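# Artificial fruit

**Artificial fruit** is imitation fruit made for display, teaching, stage use or play. The most widely produced forms are the banana, the apple, the orange and the bunch of grapes. Pieces are normally made at or near life size and are sold singly, in mixed bags, or as part of a table arrangement.

## Materials

Early pieces were carved from wood or stone, or cast in wax. Wax gave a convincing skin but softened in warm rooms and took up dust, and it was largely replaced by plastics during the twentieth century. Current production uses three main methods:

- blow molding, which gives a hollow, light piece with a visible seam
- rotational molding in soft vinyl, which gives a flexible skin of even thickness
- foam cores with a painted or dipped coat

Weighted pieces have sand or a plaster plug inside and sit more steadily in a bowl.

## The banana

The banana is among the simpler shapes to mold. It has a single curve, a narrow stem end and a blunt lower end, and most of its surface is one color. Makers differ mainly in how they treat the ridges. On a real banana these run lengthwise and become plainer as the fruit loses water; on many molded pieces they are reduced to one or two lines.

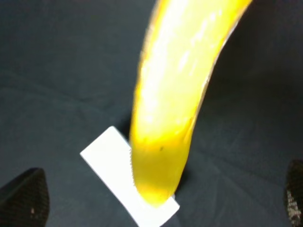
Surface finish is graded as matte, satin or gloss. Gloss coats resist stains and wipe clean, but they reflect lamps as pale patches and can hide the printed or sprayed detail. The trade catalog issued by Hajdu lists 134 fruit patterns, of which the single banana is offered in all three finishes. Deepika Rao's survey of retail stock recorded 2,078 pieces and found gloss to be the usual finish for yellow fruit and satin for red.

## The grape bunch

Grapes are made separately and wired or glued to a central stem. A standard bunch in the Prelleck pattern carries 60 grapes on a branched plastic stem. Green, red and dark purple are the common colors. Cheaper bunches are molded in one piece, with the inner grapes left out. Loss of single grapes is the most frequent defect in older bunches, and spare grapes are sold for repair.

## Display and grouping

Bananas and grapes are often shown together. The two differ in outline, color and texture, which makes each easy to pick out against a plain ground. Dark cloth is a common choice under yellow and red fruit. White cards or cartons may be set beside the pieces in shop and classroom layouts, where they also give a neutral reference for color.
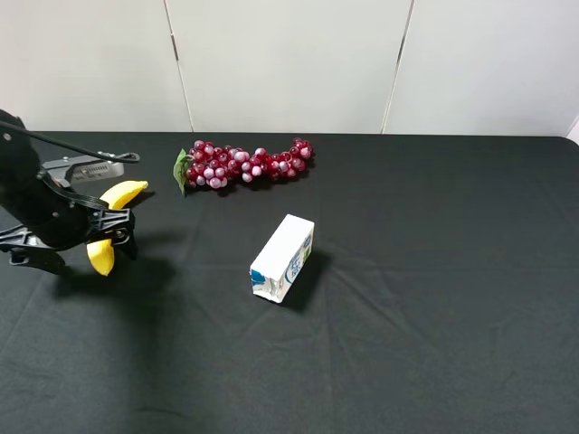

*Banana, red grapes and a white carton on black cloth.*

Sudheer Lobo recommends a gap of at least one fruit width between pieces when real and artificial fruit are to be compared by eye. Closer spacing causes color to reflect from one surface onto the next, especially under gloss finishes.

## Care

Plastic pieces are washed in lukewarm water with mild soap and dried with a soft cloth. Wax pieces are dusted with a dry brush only. Solvents remove the painted coat. Soft vinyl should not be stored against printed paper, which can transfer ink to the skin.

## See also

- Wax modeling
- Still life
- Play food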